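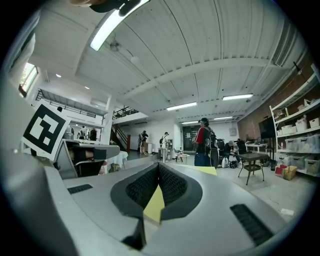
I have ridden the Rantala branch end to end more times than I can defend to my family, and I think the best stop on it is the one most people sleep through. Hultirberg! Two platforms, a footbridge, a brick goods shed with half its windows bricked in, and a view down the valley that would be on postcards if it were anywhere else. Most of the new railroad buildings I see look much alike, and I don't hate them. But the shed at Hultirberg is red and black and crooked, and the line would be poorer without it.

So you can guess how I feel about the plan to pull it down for parking. The proposal gives us 29 spaces. I like parking spaces fine, I have used them, but 29 of them in exchange for a building that has stood beside those tracks for 80 years seems like a terrible trade, especially when the field across the road is flat and already for sale.

What I would love to see is the shed opened up and put to work. Rito did it. Their old parcels office was in worse shape than ours (there was a birch tree growing through the roof, I have walked under it) and now there's a bakery at one end, bike storage at the other, and a waiting room in the middle with a stove that gets lit in the cold months. I stopped there in May and missed my connection on purpose because I wanted a second cinnamon roll. People were sitting in there who weren't even catching a train. When did you last see that at a station?

I know the argument about money. Sointu Huttunen, who drove the school bus out here until she retired and knows everybody, put it to me pretty bluntly over coffee: the village has 1,000 people, and a thousand people can't keep a bakery going on Tuesday-morning commuters. Fair enough. But the trail to Grernine starts right behind the platform, and on any nice weekend from spring on, hikers step off the train, look for a bathroom and a sandwich, find neither, and get back on a later train hungry. They would buy the sandwich. I would buy the sandwich!

And there's the railroad itself to think about. A branch line lives or dies on whether people feel like using it, and that feeling starts before the train shows up. Stand on a bare platform in sleet for 15 minutes and you'll drive next time. Stand inside four thick brick walls with something warm in your hand, listening for the horn at the crossing, and you start making up reasons to go to town.

The drawings are up at the library through the end of the month, next to the large-print books, and there's a sheet for comments. Mine runs onto the back. Please go add yours, and if you haven't seen the shed up close, take the train.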